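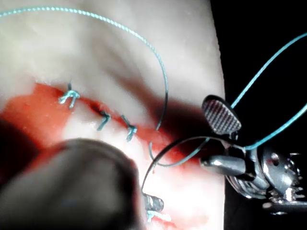
*Fig. 1. Wrist camera view during a suturing demonstration on a training pad. Three tied stitches along the upper lip of the incision, curved needle and teal thread in the working area.*

**Tivilus: progress report to Haslam**
Evness site, 05/09/2020

**1. Position against plan**

The collection target for this period was 1308 usable demonstrations of single stitches on training pads. The target has been met. A further 146 were recorded and rejected at review, and are held separately. The rejected set is not included in any figure below.

Of the usable demonstrations, 747 are complete stitches from needle pick-up to cut tails. The remainder are part-tasks: needle hand-over, first throw, thread pull-through and tail cutting. Part-tasks were added in June at Haslam's request and are labelled with the same scheme as the full stitches.

**2. Recording**

Each demonstration is stored as wrist video, joint positions, jaw angle and operator input on a common clock. The clock drift reported last period was traced to the video buffer at Evness. It has been corrected, and the affected recordings were re-aligned from the jaw closing events.

The wrist view remains the most useful single source for the grasp and the throw. Its weak point is occlusion. A finger close to the lens can hide part of the wound edge, as at lower left in Fig. 1, and shadow near the instrument darkens the end of the incision. Both conditions are kept in the training set and tagged. Filtering them out gave a cleaner set but a policy that stalled as soon as the view was blocked.

Thread is still harder to label than the needle. Long loops cross the pad and pass in and out of view, and the two labelling passes disagree most often on where the free end lies. We now mark the free end as 'unknown' when it cannot be followed - the earlier rule forced a guess.

**3. Training results**

The current policy was tested on 100 held-out starts for needle hand-over. Results are with Kitdale for independent scoring and will be issued as an annex. No success rate is quoted here until that scoring is returned.

Full stitches are not yet attempted without an operator. The first throw is learned reasonably well; the second is not, mainly through loss of thread tension while the instrument is re-opened.

**4. Issues**

- Pad supply: worn pads tear at the wound edge and change the pull force. Pads are now replaced at the start of each session, which has raised consumable costs.
- Glare on pale pad material. Lamp height has been lowered at Kitdale only. Evness to follow.
- Storage is adequate to the end of the next period.

**5. Next period**

Collection moves to paired stitches with varied spacing. Part-task recording continues for the second throw. The labelling guide will be reissued with the free-end rule included, and the tension signal will be added to the stored record if the sensor passes bench checks.

No change to the agreed budget is requested.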